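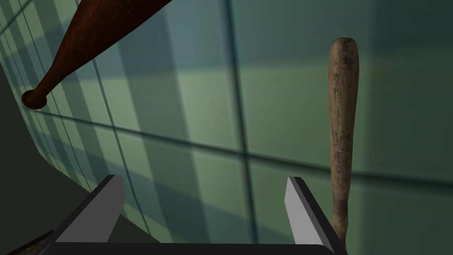 How many books can one reading list hold in Studo?

A single list holds up to 850 titles. Further titles must be placed in a new list.

4.2 Creating a monthly list

1. Open the Lists page and select New List.
2. Enter a name and choose the month – for instance, May.
3. Add each title by author or ISBN.
4. Select Save.

Note: Comments on a title are limited to 540 characters. Longer reviews should be entered on the Reviews page.

Caution: Deleting a list also deletes its comments. Deleted comments cannot be restored. Export the list before removing it.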